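Local > Skokcombe > Community

Toy ball packing night moves to Stokdale hall, 260 bags still to fill

14 shares | 5 comments

SKOKCOMBE, August 19, 2021 — The fall toy drive is behind. Not badly, but behind. Organizers said last night that 260 bags still need filling before the September handout, and the packing has been moved to the Stokdale hall, where there are more tables and a door that locks.

Doors open at 6. Bring scissors if you have them. Tape is covered.

The drive collects small toys, mostly balls this year, and sorts them into clear plastic bags for families on the school list. Last year's total was 2923 toys. This year's isn't in yet and Rafia Hashmi, who runs the sorting, would not guess at one.

"Ask me in September," Hashmi said. "Right now I have balls under my couch."

Balls are the trouble. They roll, they don't stack, and a bag that looks full at the table has shifted by the time it gets to the car. Packers have been told to put the big one in first, tuck the small ones around it, then gather the bag loosely and leave the top open until someone has checked it. Twist ties go on last. Last week a batch got tied too early and 26 bags had to be opened up agian.

Clear bags only, please. Some people brought grocery bags to the first session and those toys all had to be moved over. Parents asked for clear so they can see what's inside before they hand it to a toddler, and it makes the checking quicker too.

Colors are mixed on purpose. Bright ones are going fastest — greens and yellows mainly — and Hashmi wants them spread out so that no family ends up with a bag of all the same thing. Plain ones welcome too.

Aiguo Li is doing pickups again. Call the hall and leave a street name, he'll work out the route. He covered 59 stops in the first round and says he can do the Skallodier Road side this time, which got missed. Porch pickups are fine. Not the apartment lobby, things have walked off from there.

What they can't take: anything with a split seam, anything that runs on batteries, stuffed animals. New or close to new. Wash it if it's been outside.

Tables were an issue at the old room, too few and too low, and people were packing on the floor by the end. The hall has long ones. Put something down if you're using markers or eating, the tops have to go back the way they were found.

No sign up needed. Kids can come if they're with a adult. Parking in back, the front lot is being repaved.

A second packing night may be added if the count is still short. Hashmi said she'd post it on the hall door.

Comments (5)

marlene_k
Do they need bags or just people? I have a whole box of the clear ones

packer2
Both. People more.

Dot W.
We got one of these last year and my grandson still has the yellow ball. Thank you to whoever packed it!

tfn88
paper says doors at 6, flyer at the library says 6:30. which is it

marlene_k
6, I called. Bringing the box. 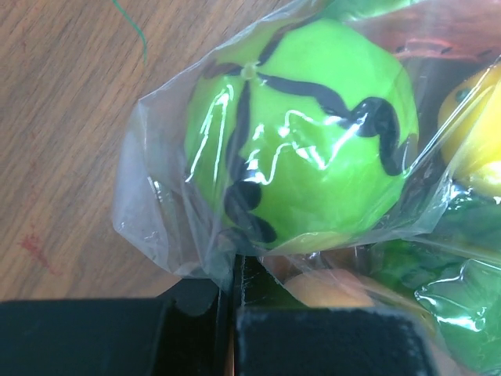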